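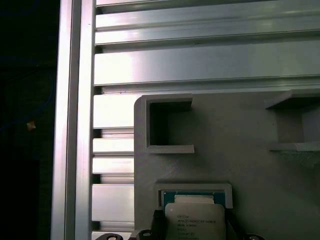

Slotted aluminium panel and upright post.

Home Opinion Local Letters Archive Subscribe

The Aststead tip shop closed in June, and the council's explanation ran to six lines. Sales didn't cover wages. The shed was needed for green waste. Residents were thanked for their understanding and directed to the kerbside collection, where a household can put out two cubic metres of hard rubbish a year and have it crushed.

I bought things at that shop for 11 years. My kitchen chairs came from there, and so did the mower I still use. I don't claim it was well run. The opening hours changed without notice and the pricing depended on who was at the counter. But it kept usable goods moving between people who live a few streets apart, and the council has put nothing in its place.

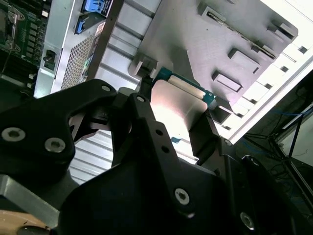 The case for reuse is usually made with furniture, and furniture is the easy part. A table is either sound or it wobbles. Electrical goods are harder, as they have to be tested and tagged before anyone can sell them, and that costs money. Even so, plenty of them are held together in a way that invites repair. A hex screw comes out with a key that costs next to nothing, and goes back in the same way. Glue and moulded clips are another matter, and a shop that takes in toasters and heaters soon learns which makers use which.

The council says the shop lost $467 a week. I accept the figure. I would like to see it beside the cost of burying what the shop used to sell, and that number wasn't in the report. Landfill charges are booked to a different department, so a saving in one column turns up as an expense in another and no one has to add them together. 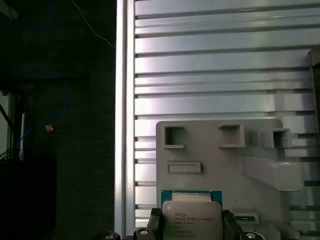 Stetow handles this better. Its shop sits before the weighbridge, so people drop off the good stuff before they pay for the rest. It is open 360 days a year. Jirkell copied the layout and leases the building to a local charity for a token rent. Neither town is richer than ours, and both have the same trouble with broken glass and wet mattresses.

There are fair objections. Some people dump rubbish at the door overnight. A faulty heater sold over the counter could burn a house down, and the insurer will want that risk managed. Those are reasons to pay for a proper tester and a decent gate – they are poor reasons to shut the doors.
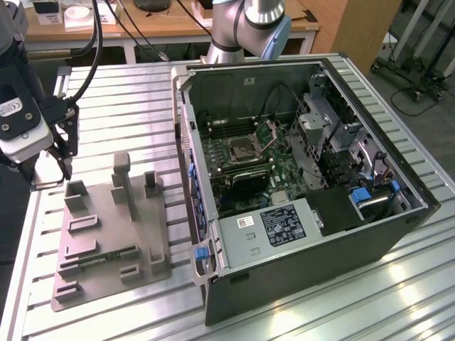 What the council should do

Reopen on the old Egger Road site, which is fenced and already has power. Put the shop ahead of the weighbridge. Publish the landfill cost and the shop's accounts on the same page, every year. If it still loses money after that, ratepayers can decide whether the loss is worth carrying. I think most would say yes, but I'd settle for being asked.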